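Visit report: one day at the simulation lab in Wakemar
Written by Anoma Kodikara, November 18, 2020

I was invited by Yasuo Sekiguchi to see how his group at Ostel tests robot policies in simulation before they use the real arm. I work in control and I know little about rendering, so please read these notes as the notes of a guest.

The train to Wakemar was late and I missed the welcome coffee. When I came in, the others had already received their badges and were standing before a large screen. Mr. Sekiguchi was explaining the main question of the project, which they call Plurent. The question is simple to say: if a policy does well in the simulated copy of a workspace, will it do well on the real bench also?

The camera view

The group pays much attention to the wrist camera. The policy receives the same round, strongly curved view which the real lens gives, with the black corners included. In the first version of Plurent they used a normal flat view, and the ranking of the policies in simulation did not agree with the ranking on the real bench. After they changed to the round view in March, the agreement became much better. I asked if the round view alone made this difference. Mr. Sekiguchi answered that they also corrected the position of the camera by a few millimeters, so he can not separate the two effects yet. I liked this answer.

The task we watched is to handle small cylinders with a green rim and an orange face, near a blue rack with round openings. We could stop the run at any moment and look at what the policy receives.
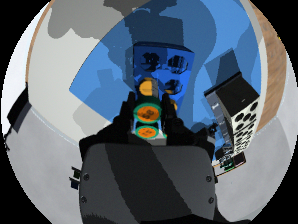 Shadows and small text

One visitor asked why the shadows have such rough edges. The renderer is called Ignacio and it was chosen for speed. With soft shadows, one evaluation of 100 episodes took 310 minutes on their machine. With hard shadows it takes 117 minutes. They compared both settings for nine policies and the order of the policies stayed the same, therefore they keep the fast one.

The marks on the orange faces also come out very coarse. For this task it is acceptable, in their opinion, as the policy must find the cylinder but does not need to read it. I am not fully convinced. If later someone gives an instruction such as "take the one with this number," the simulated view will not be enough.

More interesting for me was the discussion about partial hiding. From the wrist, the fingers cover a part of what the policy should see. In the run we stopped, one of the cylinders was mostly behind the right finger, and only a piece of its orange face remained in view.
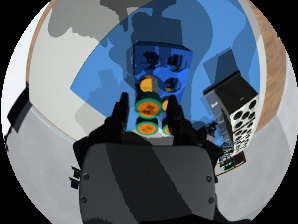
The group scores each episode in steps: reach, grasp, lift, place. The final success alone gives them too little information, and two policies with the same success can fail in very different steps. In their results the reach step agrees best between simulation and reality. The grasp step agrees least, and Mr. Sekiguchi believes that the friction of the fingertips is the cause. They plan to measure it again with new pads.

Lunch was in the canteen on the ground floor (soup and rice, very good). In the afternoon we had around 40 minutes for questions. I asked for the list of failed episodes and I was promised a copy. I would like to try the scoring by steps on our own bench, first with one policy only.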